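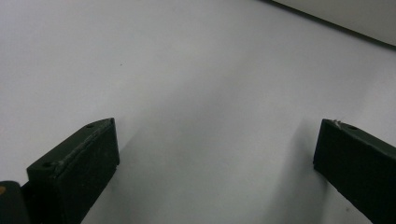
3. Setting up your first serial in Edska

Search the guide Search stories Go

By now you've got your login and picked a pen name, so we can get on to the fun bit – putting your love story up in parts. I've done this 49 times (yes, I keep a list!) and I still get step 4 wrong when I'm tired.

1. Open your shelf and press New serial. Give it a working title. Mine was "Metham Station" for months and it ended up as something else entirely, so don't agonise.

2. Choose a heat level. There are four, from Sweet to Scorching. Pick the one that fits the warmest chapter you plan to write, even if chapter one is only two people being awkward over a pot of tea.

3. Paste in your first part. Edska keeps your italics but eats your scene breaks, so type three stars on a line of their own wherever you want a gap.

4. Set the point of view box. If your story swaps between him and her (or her and her, or whoever you like), tick Shared and then type a name at the top of each part. The name goes in the small grey field, not in the text itself. I've put it in the text more often than I'd care to say, and then it shows up twice.

5. Write the teaser. You get 490 characters, spaces included. I like to stop just before the kiss.

6. Press Preview and read the whole thing out loud. Dialogue that looked lovely at midnight can sound very odd over breakfast.

Note: the preview runs in the site's own font, Bredside, and you can't change it. Readers can, on their side.

Caution: Publish sends an alert to all your followers straight away. There's no undo on the alert, even if you take the part down again. Save as draft if you're in any doubt at all.

3.1 Spacing out your parts

Under Schedule you can line up as many as 20 parts and choose the gap between them. I had mine on daily for a whole December and ran out of story before the couple had even made up – never again. Every three days suits me. To change the gap later, open the serial, press Schedule, and move the slider. Parts already out stay where they are.
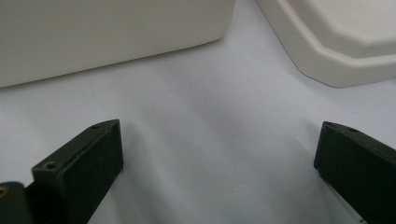 Chaminda Haque: Does moving the slider reset the cliffhanger countdown as well? I changed mine halfway through and my readers were told the next part was already up.

It does, sorry, I should have put that in! Press Refresh countdown after you move the slider, then check the serial page while logged out. Dilani Gamage found the same with her Bhuiyan sisters serial, and refreshing put it right.

7. Once the schedule looks how you want it, press Save, then go back to your shelf. A little green heart beside the title means it's live.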